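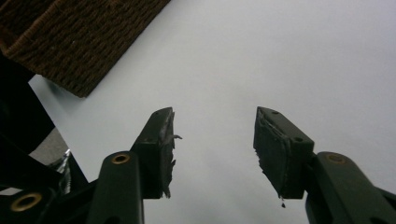

Dedos da garra com as borrachas das pontas já rasgadas

Troca das borrachas da garra: quem faz aí na empresa de vocês?
Publicado em 7 de dezembro de 2019

Oi, pessoal! Desde maio temos duas garras da Jurkeo na separação de cestos e estou adorando trabalhar com elas. Meu pulso agradece, e aprendi a regular posição sozinha (eu, que só sabia fechar caixa!). Só que as borrachas das pontas vão se desfazendo, soltam lascas do lado de dentro, e a manutenção diz que é serviço do operador. O operador agora sou eu, mas no meu contrato ainda está "embaladora". Vocês trocam por conta própria? E de quanto em quanto tempo?

3 respostas

Resposta mais votada
Aqui na Sketida passamos por isso! Quem opera faz a troca, mas só depois de um treinamento e com a função corrigida na carteira. Peça as duas coisas por escrito. Sobre o prazo: a gente anota as horas num caderno e troca com umas 360, sempre os dois lados juntos, senão a peça escapa torta. Se já está soltando tira, troque antes, porque o pedacinho vai parar no produto. Desligue tudo e confira os parafusos e as buchas das articulações. Depois da terceira vez fica até gostoso de fazer, juro.

Resposta 2
cola com supercola que aguenta mais uma semana

Comentário: aguenta nada, aqui soltou no mesmo turno.

Resposta 3
Depende do que você pega. Cesto trançado come borracha muito mais rápido que caixa lisa. No galpão da Garba a turma passou para uma borracha mais dura, 39 reais o par, e melhorou bastante. Quanto ao contrato, fale com o sindicato, o nosso conseguiu adicional para quem faz ajuste de máquina.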